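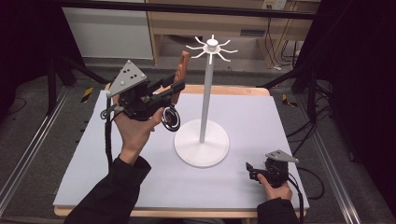 Hanging Utensils on a Mug Tree: Worth the Bother?

Print this page | E-mail to a friend
Shares: 80 | Comments: 15

I have never had much faith in mug trees. They're sold as space savers and then they take up the best corner of the counter. But Divya Lobo wrote in to say she'd given up on mugs and hung her cooking tools on hers, so I gave it a week, Monday to Monday, with a white eight-arm stand. I still have doubts. A few points if you want to try it anyway.

Look at the handles before you buy anything. A tool needs a hole or a loop at the end, and the hole has to be bigger than the tip of the arm. Plenty of "hanging holes" are too small for anything but a thin nail.
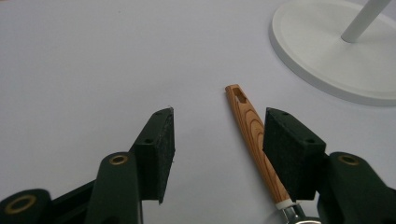

Wooden handles with a long slot are the easiest to hang, and they're also the ones I worry about. Wash them by hand, stand them up in a rack and let them dry all the way through before they go near the stand. A little food-safe mineral oil helps when the wood looks gray. I don't believe the people who say you must do it every week.

Clear the table first. Lay out what you plan to hang, one piece at a time, and put back in the drawer whatever you haven't cooked with in a month. I ended up with 3 tools that earned a place.
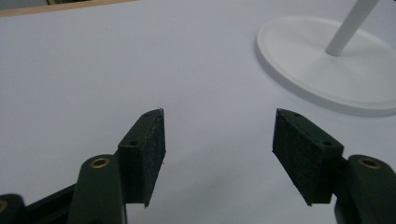

Start with a bare tabletop.

Load it evenly. One heavy ladle on one side and nothing across from it is asking for trouble, so hang the second piece opposite the first. Rosemarie Sperling swears by a ring of museum putty under the base. I tried it and it mostly collected crumbs.

Check the bottom, too. A wide, flat base is what you're paying for, much more than the number of arms. Push the post sideways with one finger in the store, and if the whole thing tips, leave it there. 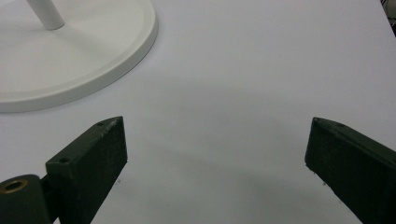

Wipe under the rim when you do the counters, and keep the stand well back from the stove. Grease gets on the arms faster than you'd think and a dry cloth only smears it. Warm water and dish soap will do. The special sprays are a waste of money.

Would I keep it? For two or three spatulas, maybe. A plain crock costs less and you can grab from it without looking.

Print this page | E-mail to a friend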